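Sold in 14 Days, and I Still Miss the Porch

I put my house in Terncombe on the market in August, which every person I know told me not to do. Wait for spring, they said. My sister said it twice, once with her mouth full. But I'd already signed a lease on an apartment across the river and I couldn't carry both places past the fall, so up went the sign.

My agent was Yi-an Seo, from a small office called Hyun, and I liked her right away because she took her shoes off at the door and then told me my asking price was silly. She was right! I'd taken the number from a neighbor's sale on Bekmont Lane and added a bit for the porch (I really love that porch). She pulled the comparable sales, showed me which ones had sat around all winter, and we ended up listing at $277,000. It stung for an afternoon.

Clearing out before the photos

Yi-an's only homework for me was to clear every flat surface in the house. Counters, windowsills, the top of the dryer, all of it. I thought I was a tidy person. I am a person who owns three gravy boats.

I did the kitchen first and it took an entire Saturday, mostly because I kept stopping to read old takeout menus. Then came the hall closet, where I found the warranty for a furnace we replaced years ago, and a box of keys that fit nothing. I kept the keys. Don't ask me why, they're in the new apartment right now.

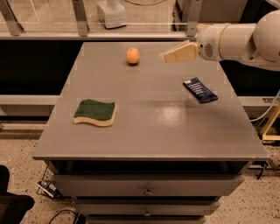
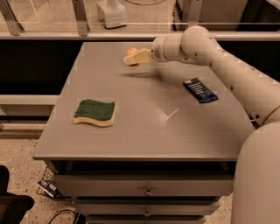 The offers

We had two offers by the second weekend. One came from Resard, a company that buys houses for cash, and it was quick and polite and a good deal lower than I wanted. No repairs, no inspection, close whenever I liked. I'll admit I walked around with that email open on my phone for a whole evening. If the roof had been in worse shape I would have said yes and slept fine.

The other was from a couple with a regular mortgage and a very long list of questions about the water heater. They came in just under asking, wanted an inspection, and needed roughly 50 days to close. Yi-an put both offers on one sheet of paper with all the fees and the double rent written in, and the couple still came out ahead. So I took theirs.

The inspector found a loose railing and a slow drain in the upstairs bath. I fixed the railing myself and gave them a small credit for the drain, and they asked if the porch swing could stay. I said yes before Yi-an could get a word in.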